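Boletim Plistuvura > Casa > Gavetas e afins

24 de fevereiro de 2020
Por Redação Plistuvura
Tempo de leitura: 2 min

A gaveta das coisinhas, segunda tentativa

Quem acompanha este boletim desde novembro sabe que prometi resolver a questão das bijuterias antes do Natal. O Natal passou, o Carnaval chegou e os brincos continuavam num pires, na companhia de dois botões, uma moeda estrangeira e uma chave que não abre nada nesta casa. Vários leitores escreveram a perguntar pelo resultado. Um deles perguntou com alguma maldade, e tinha razão.

Comecemos pelas compras, que é sempre a parte em que uma pessoa se sente organizada sem ter arrumado coisa nenhuma. Andei semanas a hesitar entre uma caixa de tampa, que tem a vantagem de fechar, e um móvel pequenino de gavetas, que tem a vantagem de parecer um móvel. A caixa da Vinley é bonita e desaparece debaixo de tudo o que se lhe põe em cima. No meu caso foram oito dias até ter um livro, um carregador e a correspondência do condomínio a fazer de segunda tampa. Voltou para a prateleira de onde nunca devia ter saído.

Ficaram então as gavetas. De acrílico fumado, porque o transparente puro exige um grau de honestidade para o qual não estou preparada. O fumado deixa adivinhar que há qualquer coisa lá dentro e tem a delicadeza de não dizer em que estado. Duas gavetas chegam. Já tive um organizador da Skerkex com mais do que isso e acabei por precisar de um mapa para encontrar um gancho de cabelo - que afinal estava no pires.
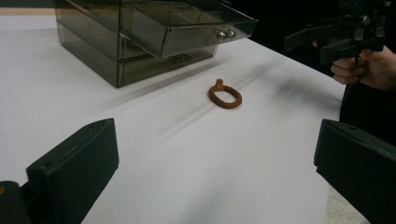 A regra que adotei é simples e, até ver, sobrevive: em cima, o que se usa durante a semana; em baixo, o que se guarda por afeto ou por culpa. Anéis entrançados, argolas, a pulseira que aperta um bocadinho, tudo isso vai para cima. Para baixo vão os brincos sem par, aos quais continuo a dar uma oportunidade todos os anos. A gaveta de cima abre-se tantas vezes que passa metade da vida aberta. Já desisti de a corrigir.

Um conselho prático sobre os puxadores. Os redondos e pequenos são muito elegantes e pedem dedos secos. Quem põe creme nas mãos antes de escolher os brincos vai descobrir uma forma nova de perder a paciência às sete da manhã. Ponha-se o creme depois, ou escolha-se outro puxador.

Outro conselho, este aprendido à minha custa: esvaziar tudo numa mesa clara antes de arrumar. Numa colcha às flores, um anel desaparece com uma facilidade que chega a ser ofensiva. Sobre branco vê-se tudo, incluindo o pó e aquele fecho partido que andávamos a fingir que era uma peça inteira. Convém também não fazer isto perto de um gato, nem de um ralo.

O acrílico limpa-se com um pano macio, ligeiramente húmido, e mais nada. Pano de cozinha não, que risca. Limpa-vidros com amoníaco também não, por muito que a embalagem insista em servir para tudo. Os cantos das gavetas fazem-se com um cotonete e alguma resignação.

A leitora da rua Figueroa que nos escreveu a dizer que guarda 200 brincos numa caixa de ovos tem a nossa admiração e, se quiser, o nosso pires, que entretanto ficou livre. Mais ou menos livre - a chave continua lá.

No próximo número tratamos dos cabos. Quem tiver um sistema que funcione há mais de um mês faça o favor de o enviar para a redação, com instruções.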